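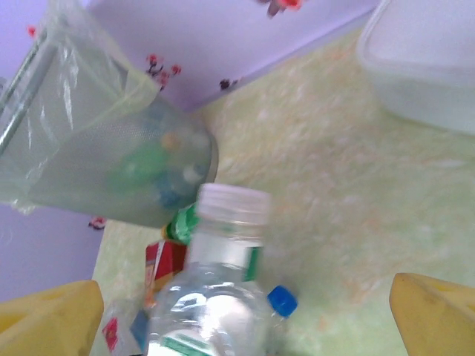 Bottles and the mesh bin, 14 June 2026

Tudur Lewis wrote:
> Caps on, labels on, straight in the bin. Prultthorpe takes the lot
> now, and we'd save 35 minutes a week.

I'd like to see that in writing. Conia told us the same last July and sent back 14 bags.
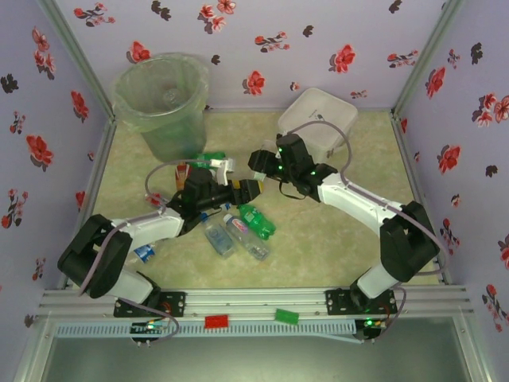

Even if they do take caps, a clear liner doesn't sort anything - wrappers go in with the bottles and someone at Grumness picks them out again.

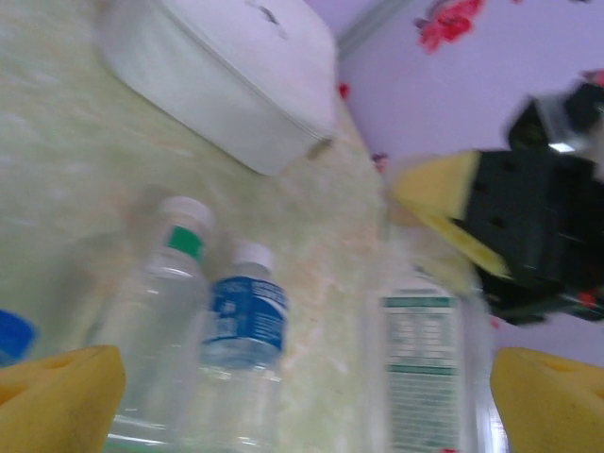 So where does the 35 come from? I'll keep taking labels off until I hear.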